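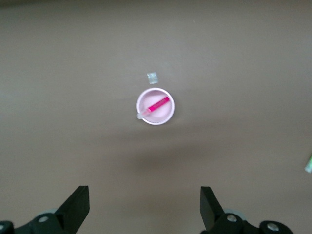
*Figure 3. Syringe filled with pink and laid across the cup.*

## 3. Measuring and adding colour

Read this section through before you open a colour bottle. It covers the Felik liquid colours and the dosing syringe. Melting the soap base is covered in Section 2, and moulds in Section 4.

### 3.1 What you need

- One colour bottle
- Dosing syringe and its cap
- Small white cup
- 500 g of Fukis soap base, cut and ready to melt
- Jug with 200 mL of clean warm water, for rinsing
- Paper towel
- Stirring stick

Wear an apron and the gloves from the kit. The pink and the blue will both stain grout, timber and unsealed stone.

> **Caution:** The colours are not food. Keep the cup and the syringe for soap making only, and store them away from kitchen gear. Keep the whole kit out of reach of children and pets.

### 3.2 Filling the syringe

1. Lay the mat on a level bench and put the cup near the middle of it, well back from the edge.
2. Shake the colour bottle with the lid on. The pink settles more than the others and needs a longer shake.
3. Pour a little colour into the cup. You want enough to cover the tip of the syringe when the cup is tilted slightly. Put the lid back on the bottle straight away.
4. Take the cap off the syringe and put it on the mat where you can find it again.
5. Push the plunger fully in, lower the tip into the colour and draw back slowly. Stop a little past the 4 mL line.
6. Turn the syringe tip up over the cup. Tap the barrel until the bubbles rise, then push gently until the air is out and the plunger sits on the line.
7. Wipe the outside of the barrel and the tip with paper towel.

If you draw up too much, push the extra back into the cup. Do not return colour from the cup to the bottle.

### 3.3 Resting the syringe

You will usually have to wait a few minutes for the base to cool after the colour is measured. Lay the filled syringe flat across the rim of the cup, as in Figure 3, with the tip reaching past the rim on one side. Do not stand it upright in the cup. The cup is light and the weight of a full syringe will tip it over.

Leave the plunger alone while the syringe is resting. If your bench slopes, or you expect to wait more than a few minutes, refit the cap.

**Note:** A film of colour left in the cup is normal and can be rinsed out later.

### 3.4 Adding colour to the base

1. Check that the base is fully melted and that no skin has formed on top. If there is a skin, stir it back in and warm the base again as described in Section 2.
2. Hold the tip just above the surface and add half the colour in a slow line across the jug.
3. Stir for one minute. Scrape the sides and the bottom as you go.
4. Put a drop on white paper and let it set. The colour in the jug looks darker than the finished bar.
5. Add more in small amounts, stirring each time, until the test drop looks right.

| Result | Colour for 500 g of base |
|---|---|
| Pale | 1 mL |
| Medium | 2 mL |
| Strong | 4 mL |

Four millilitres is the maximum. Past that, the bars can leave colour on wet hands and face washers. The table is for clear base. White base comes out as a pastel at any of these amounts, and adding more will not change that much.

> **Caution:** Melted base burns skin. Keep your fingers behind the barrel flange and do not squirt the colour from a height.

### 3.5 Using a second colour

Rinse the syringe before changing colours. Going from yellow to pink you can get away with one rinse. Going the other way takes three or four, and we suggest doing yellow first if you are making both in one session. Wipe the cup out as well.

To mix a shade, measure each colour separately and combine them in the cup, then draw the mixture up. Write the amounts down. It is very hard to match a shade by eye once the first batch has set.

### 3.6 Cleaning up

1. Push any leftover colour out onto paper towel and put the towel in the bin.
2. Draw rinse water into the syringe and empty it into the sink. Repeat until it runs clear.
3. Pull the plunger right out and rinse the barrel and plunger separately.
4. Wash the cup with warm water and a drop of dishwashing liquid. A pink tinge inside the cup does no harm.
5. Leave everything on a towel to dry for 16 hours before you put it back together. Overnight and the following morning will do it.

Do not put the syringe in the dishwasher. The printed lines come off.

### 3.7 Problems

**Plunger sticks.** Take it out, wash the rubber and wet it with clean water before refitting. Do not use oil.

**Streaks in the bar.** The base was too cool or was not stirred for long enough. Cut the bar up, melt it again and stir. No extra colour is needed.

**Colour leaks past the plunger.** The rubber is worn. Replacement syringes are sold singly as part of the Pilkington spares range.

**Specks at the bottom of the mould.** The bottle was not shaken. Shake it well before the next batch.

Go on to Section 4 as soon as the test drop is right. The base starts to thicken within minutes of leaving the heat.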